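**Equipment review: Skeltis hand-held demonstration gripper**
Prepared for the Pomare training workshop, December 2018
Reviewer: Irén Katona

The workshop was asked to assess the Skeltis gripper as a means of recording manual tasks for later use by a robot arm. The operator holds the tool, performs the task with its two fingers, and the recording is passed to the Starameo software, which prepares it for training. Until now the workshop has taught its arms by remote control, using a pair of Valonetti joysticks. The two methods are compared below where the comparison is fair.

## Setup

The tool was supplied with one set of finger pads, a charging lead and a printed guide of 15 pages. The guide is adequate on assembly and weak on calibration. Two operators, Ferenc Dudás and the reviewer, were able to begin recording on the first morning. By contrast, new staff generally need several sessions on the joysticks before their recordings are worth keeping.

Calibration must be repeated whenever the pads are changed. The guide mentions this only in a footnote to the section on storage, and it should be moved.

## Handling

The tool is comfortable for short periods. Its weight sits forward of the grip, and both operators reported a tired wrist by the end of a long session. Persons with small hands may find the trigger travel excessive. The reviewer did.

The fingers open wide enough for most household objects. Closing is smooth through the first part of the travel and stiffer at the end, so that light pressure on a thin object takes practice. The joysticks give no sense of contact at all, and on this point the hand-held tool is clearly preferable.

## Tasks recorded

The operators kept 159 recordings, divided among stacking cups, folding small cloths and handling a power strip with its cable. The last of these was the most demanding. A power strip is too long to be centered between the fingers at every stage, and the cable does not keep its shape when the strip is turned. The black pads also hide part of whatever lies directly under them, which matters when the operator is trying to keep a particular socket or button in view. 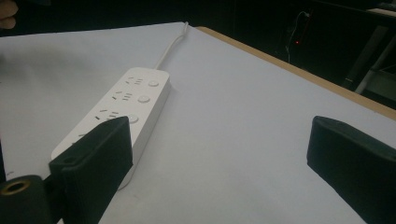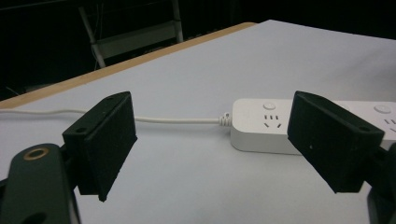

Vilmos Kozma, commenting on the draft of this review, considers the cable work a poor basis for judging the tool. In his opinion a soft cable defeats most grippers, and the fairer test would be a rigid object of the same length. He would also have preferred that each operator record the task with the joysticks on the same day, so that fatigue could be compared directly. The second point is accepted. On the first, the reviewer notes that cables are a regular part of the workshop's duties and that a tool purchased for the workshop must be able to cope with them.

## Software

Starameo accepted the recordings without conversion. Trimming the start and end of each one is slow, as the preview must be reloaded after every cut. Labels cannot be edited in groups. Failed attempts may be marked and retained, a useful provision that the joystick software lacks.

## Rating and recommendation

| Item | Finding |
|---|---|
| Ease of learning | Very good |
| Comfort | Fair |
| Control of light pressure | Good, with practice |
| Printed guide | Fair |
| Software | Fair |

Purchase of two units is recommended. The joysticks should be kept for tasks in which the operator must stand clear of the work. Spare pads should be ordered with the tools, and Nidia Chambi has agreed to draw up a calibration sheet for the workshop wall by the end of January.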